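# Visit Report: Gremero Manipulation Software Laboratory

Prepared for the Trikbridge Technical Exchange Program
April 25, 2025

## Purpose of the visit

The Trikbridge delegation visited the Gremero laboratory to review its software for household manipulation tasks. The visit followed an exchange of documents in March, in which Gremero described a new version of its planning layer, named Avora, and invited partner organizations to examine it in use. The delegation asked in advance to see the software at the level of logs, configuration files and operator screens, and the host arranged the day accordingly.

This report covers the perception, planning and control sessions. Contract matters were discussed separately and are not recorded here.

## Perception

The first session dealt with the wrist camera. Gremero runs two views of each workspace, one fixed and one carried by the arm, and the two are joined in a single object list maintained by a program called Lumanlan. Each entry in the list holds a label, a pose estimate, a confidence value and the time of the last confirmed observation. An entry that has not been confirmed recently is kept, with its confidence lowered step by step, until another view supports it or it falls below the limit set by the operator.

The staff explained that the fingers are present in every wrist image and must be masked before segmentation. An earlier release used a fixed mask drawn by hand. The current release computes the mask from the reported finger opening, and the delegation was shown the calibration file in which the relation between the two is stored.
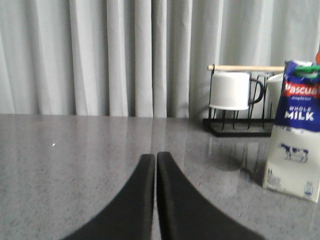 Polished surfaces remain the main source of false entries. Gray speckled stone gives back soft copies of whatever stands on it, and the segmentation model at times proposes a second object below the first. Lumanlan now rejects any proposal whose estimated position lies under the fitted plane of the counter. The rule is simple, and the host acknowledged that it depends on a good plane fit. When the fit is poor, the program reports a plane warning and holds the planner until a new fit has been accepted.

Partial views were also discussed. A carton that enters the wrist view only at the side may still be recognized by its printing, but its width cannot be measured from that view alone. Lumanlan marks such an entry as incomplete, and the planner is not permitted to select a grasp on it. The arm may look again from another position, or the fixed view may supply the missing extent.

## Planning

The second session was given to Avora. The program accepts a goal written as a short list of relations, such as a mug on a rack or a mug beside a carton, and produces a sequence of moves. The delegation reviewed the test set used for regression checks before each release. It holds 154 stored layouts, of which 13 were added after the March documents were issued, chiefly to cover mugs hanging by their handles.

Hanging mugs take up a large share of the planning work. A mug standing on the counter can be approached from several directions. A mug on a peg must be lifted along a path that clears the peg, and the direction of that path depends on the angle at which the mug is resting. Avora represents each rack as a set of supports, each with its own exit direction and its own record of whether it is occupied. The delegation considered this a sound choice and noted that the support files are plain text, with comments, and can be edited without rebuilding the program.

The following points were raised during the review of the planner:

- Order of moves. Objects in the front row can block access to a rack behind them. Avora tests for this before choosing a first move and will relocate a blocking object only if the goal permits it. The permission is set for each object separately.
- Planning time. Most stored layouts are solved in under 5 seconds on the laboratory workstation. The host supplied the full table on request - it is filed with the delegation's papers.
- Mixed supports. The counter used for the review carried a black metal rack with two white mugs and a wooden mug tree holding one orange mug and one blue one, together with a milk carton and a cream mug marked "HOME". Each type of rack has its own support file, and the two are loaded side by side.
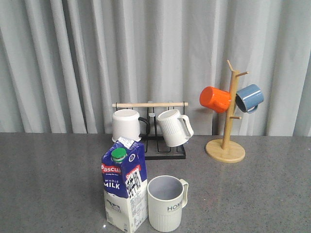 ## Control and tooling

The control session was shorter. Gremero separates the motion controller from the planner by a narrow message interface, so that a plan can be replayed against a simulated arm with no change to either program. Finger commands carry a target opening and a force limit. If the limit is reached early, the controller stops the fingers and returns the measured opening, and the planner decides whether to continue.

The delegation was particularly interested in the replay tool. It opens a recorded run, aligns both camera streams with the object list, and allows an engineer to step through each decision. Some 47 recorded runs were available on the review machine. Members of the delegation were given time to work with the tool on their own, and found the search function slow on the longer recordings. The host is aware of this and has assigned the work to the next release.

## Follow-up items

Gremero will send the support file format and a sample of the plane warning logs. Trikbridge will return written comments on the message interface and will propose additional layouts for the regression set, with priority given to racks placed close to the rear of a counter.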